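Keeping a play kitchen in good order
Prernstead household pages, 11 March 2022

Last October we finally sorted the play kitchen properly. Before this, all the small pieces lived in one deep bin, and every game began with the bin turned upside down on the floor. I write here what we changed, maybe it is useful for another family with the same problem.

Start with the furniture, not with the food. We had several small boxes and stands from different sets, and I put them on the table first, to see which ones are worth the space. A box with a drawer is worth it. A box which is only painted to look like an oven, with a door that does not open, I gave away.

Check each wooden piece with your hand. Go along every edge slowly. If you feel something rough, use fine sandpaper with the grain and wipe off the dust with a dry cloth. Bare wood does not like to be soaked, so I never put it in the sink. For a sticky mark I use a cloth that is only a little damp, and after this the piece stands open for one night.

Look also at the knobs. They become loose because children pull them sideways. On ours the screw comes from inside the drawer, and half a turn is enough. If the knob still moves, take it off, put a little wood glue in the hole and wait until the next day. 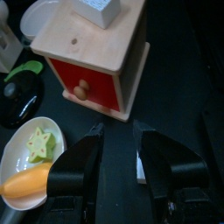
The box with the red front and its round wooden knob, with the black pan and the oval plate beside it.

Now the dishes. Plastic pans and plates can be washed like real ones, in warm water with one drop of dish soap. I do up to 13 pieces at one time, more than this and they only scratch each other. Do not use the rough side of the sponge on shiny plastic, it will make grey marks that you can't remove. Pans with a lid I always dry in two parts, open side down, on a towel.

For food pieces I made a simple rule: what is printed gets wiped, what is coloured all through gets washed. Printed details, for example seeds on a slice of fruit, go away faster than you think when they stay in water. If you have 100 small pieces at home you will not want to do this every week. We do it every 8 weeks, and after somebody was sick.

Cutting is the favourite game in our house, so it has its own place on the table. The board stays in front, close to the person who cuts, and everything else goes behind it. A real kitchen knife is for adult hands only, and I keep it away from the toy drawer completely. The children have a blunt one from the Fusico set, which is good enough for the fruit that is held together with velcro.
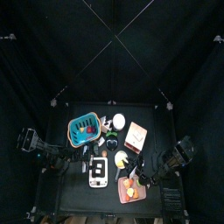 A basket with openings in the sides is better for the fruit than a closed bin. The air can go through, so pieces that are still a bit damp will dry, and the child sees what is inside without emptying it. I would choose a low one. When the basket is full, something has to leave before a new piece comes in.

For the colours, we tried to sort by them and it lasted 5 days. Sorting by use was easier: things to cut, things to cook in, things to eat from. I wrote the labels on masking tape, which comes off without leaving glue.

Velcro dots can be replaced. Ours were from Admasu, cut with scissors to the right size. Clean the old glue with a bit of cooking oil first, then soap, then let it dry well before you stick the new one.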